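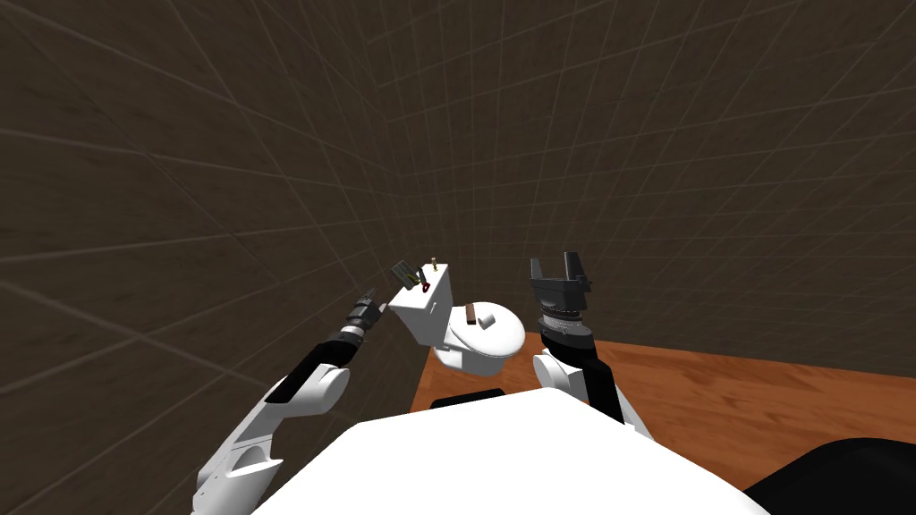 Refill time on a Jedo two-piece, does this sound wrong?
wultside_rental
I manage a small building and put in a Jedo gravity toilet in August. It flushes fine but takes 30 seconds longer to refill than the old Marchetti it replaced. The tank is the plain rectangular kind with a flat lid. The water line is where the sticker says it should be. The supply valve is all the way open. The tenant says she can hear it hissing from the bedroom at night. Is this the fill valve or is it the house pressure?

pipe_dope_22
Check the supply line first. If you reused the old braided one it may have a kinked liner. Shut the stop, take the line off at the tank, aim it in a bucket and open the stop. If it comes out strong your line and pressure are fine and the problem is in the fill valve.

gasketgal
Agree on the bucket test. Also pull the cap off the fill valve and flush it. New installs get grit in them all the time, especially when the old shutoff hasn't been turned in years. There is a small screen at the bottom of the shank on most of them.

wultside_rental
Did the bucket test at lunch. Plenty of water, so it isn't the line. I have not opened the valve yet.

oldcastiron
I would skip all that and put a Kornance valve in. I've put in 22 of them and had one come back. The stock valve in the Jedo is the cheapest part of the whole toilet.

gasketgal
He just bought it. Cleaning the screen costs nothing and takes five minutes. If it's still slow after that, sure, swap it. And the seller should send him a valve for free anyway.

oldcastiron
And he waits two weeks for the free one while the tenant listens to it hiss. A new valve is cheap. We see this one differently.

pipe_dope_22
One more thing — look at the refill tube going into the overflow pipe. If it's shoved down below the water line it can siphon, and then the valve keeps kicking on. The end should sit above the top of the pipe. Most come with a clip for that.

wultside_rental
Cap is off. There was a fair amount of black grit on the washer and a flake of something like rust in the screen. Rinsed it, put it back, and the fill is a lot faster. Still some hiss in the last few seconds. The tube was clipped on correctly.

gasketgal
Black grit is usually an old rubber washer coming apart upstream. I'd look at that shutoff.

oldcastiron
It'll clog again. Get the Kornance.

wultside_rental
Shutoff is original to the building so I'm going to change it. Compression or sweat? Pipe is half inch copper and I have maybe an inch and a half of stub out of the wall.

pipe_dope_22
Compression, quarter turn. That's enough stub if it's clean and round. Sand off any paint first.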